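Candach 220 Cross-Cut Shredder
Sold by Figueroa Office Supply
Price: $220
In stock. Ships from our own warehouse.

We sell four shredders and we don't love any of them. The Candach 220 is the one we complain about least, so it gets the longest page.

Start with the number on the box. Candach says 12 sheets at a time. We got 12 sheets through with fresh, thin copy paper and a cold motor. With the stuff people want to get rid of — folded bank letters, stapled invoices, envelopes with the window still in — plan on eight. If you feed it 12 sheets of heavy letterhead it will stop, think about it, and back the whole lot out at you. The auto-reverse does work, and on cheaper machines you would be pulling strips out with your fingers.

Then there's "continuous use." The manual defines this as 20 minutes, followed by a 40-minute rest. We would call that one-third use. For a household or a two-person office it hardly matters. If you have 15 years of closed accounts in the garage, you don't want this machine or any other we carry. Pay a shredding service and be done by lunch.

What you get
Cross-cut, particle size 4 x 40 mm
9-gallon pull-out bin
Separate slot for cards
Takes staples and small paper clips (we still take the clips off)
Power cord, 59 inches
One-year warranty on the machine, five on the cutters

What you don't get
Oil. Candach sells its own in a small bottle with a nozzle. Any shredder oil sold for cross-cut cutters will do the same job. Don't use spray cans of any kind.
Bags. The bin doesn't need them, whatever the leaflet says.
A quiet motor. The box says "whisper." You can't hold a phone call next to it.

Compared with the others
The Dultis Mini costs $80 and is fine for the weekly mail. The bin fills fast and the light that is supposed to tell you so comes on late, by which time there is paper packed up under the cutters. The Merham Pro cuts smaller pieces and costs a lot more. If somebody has told you in writing that you need micro-cut, buy the Merham. If you just like the sound of it, keep your money.

Before you buy any shredder
Sort the paper first. Most of what customers tell us they need to shred has no name, account number, or signature on it and can go straight in the recycling. We are talking ourselves out of sales by saying so, but the returns we got back in March were nearly all from people who ran a motor hot on old catalogs.

Check how long you are required to keep things. We can't tell you, and neither can the chart printed on the side of the Candach box. Ask whoever does your taxes. Keep deeds, titles, and anything with a raised seal well away from the "to do" pile — put them in a folder, label it, and shut it in a cabinet before you plug the machine in.

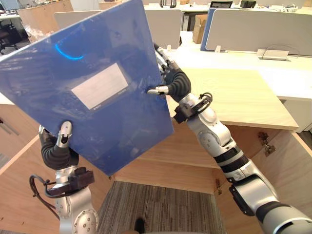

The same goes for warranty papers, including the one for the shredder. Candach wants the original receipt with a claim and has turned down photocopies. Returns to us are simpler: 30 days, bin emptied, original carton if you still have it.

Page last checked 3 Jun 2025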